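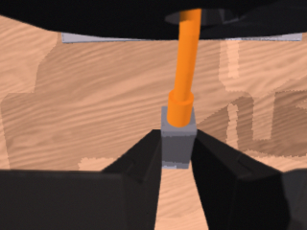
Driving the Hand: a morning with the Pirnunine demo team

Posted October 30, 2024

Notes from our visit to Furnival, written up fast. The operator asked to stay unnamed, fine by us. She records demonstrations for Pirnunine, a project that teaches simulated grippers small fiddly jobs by having a person do them first, remotely, over and over. Two screens, one hand controller, a foot pedal. Cold coffee.

First question was the obvious one. What does she do all day?

"I drive the hand. Left stick of my brain is position, right stick is squeeze. You get a task, you do the task, you press the pedal, it resets. Then again."

How many times? The target for a task is 240 good ones. Of those, 200 go into training and the rest are held back for checking. A good day gets her through most of it. A bad day, well.

"Bad day is orange cord day."

The cord is her least favorite thing in the library, she says, and also the one she talked about longest. Rigid stuff is easy. A block has two faces, you put a finger on each, you close.

"Block stays where you left it. I can grab a block half asleep. Cord has opinions. You come in a bit fast and it's behind the finger instead of between them, and now your whole approach is junk."

So she comes in slow. Fingers open, tips level, line up the gap, and wait. The waiting matters more than people expect. The recordings keep everything, pauses included, and the model copies the pauses too.

"I used to stop and scratch my nose. Same place every time, right before the close. Then we trained on it and the policy would stop there. Just sit. Took us two days to figure out it was me."

She doesn't scratch her nose any more. Or she does it after the pedal. 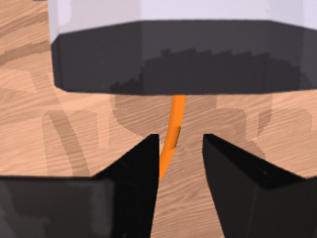
Fingers open, cord still hanging free. Furnival session, simulated.

We asked about depth, becuase on the screen it looked hard to judge from where we sat. She agreed. The view from down by the fingers is good for the last bit of travel and bad for everything else. Big things overhead fill up the view. Shadows help some. When the shadow and the tips line up the way she likes, she goes.

"You learn to read the shadow. New people stare at the fingers. Fingers are black, there's nothing to see on them. Look at the wood."

Does simulation feel like a real arm? No. No weight, no push back through the controller. Before this she did a stint at Skavatgate, guiding a physical arm around by the wrist, which they call kinesthetic teaching and she calls dancing with a fridge.

"Your shoulder knows when you've hit something on a real arm. In here you find out with your eyes, so a bit late. But I can't break anything in here. I broke things at Skavatgate."

What things? She laughed and moved on.

We wanted to know which method makes better demonstrations. She went back and forth on it. By hand you get smooth paths and your own arm in all the camera views, so somebody has to deal with that later. By remote you get clean views and jerky paths, at least until you've had a few weeks of practise. Her first 20 recordings at Furnival got thrown out. All of them.

"I thought I was being neat. I was being different every time. Neat different ways. They want some variety but not, like, twenty personalities."

Her rule now is to vary the start and keep the ending the same. Start high, start low, start off to one side. Then the same last approach, same speed, same close. Someone from the Vundley office wants the opposite, more variety at the end so the policy learns to recover from a sloppy grasp. They've been arguing about that since the start of October.

"I think they're half right. I'll do recoveries. But label them recoveries. Don't mix them in with my nice ones."

Mistakes, then. Does she keep them? Some. If she misses, backs off and gets it on a second try, it stays, flagged. If she misses and then fishes around, pedal, gone.

Last thing, we got a turn. Five minutes on the controller with a block. Missed it, missed it, knocked it, got it. Everything drifted left. She watched with her arms folded.

"That third one I'd keep the first half of."

Next visit is Vundley, to hear the other side of the recovery argument. If you run demos by hand and want to talk about it, the contact form is working again.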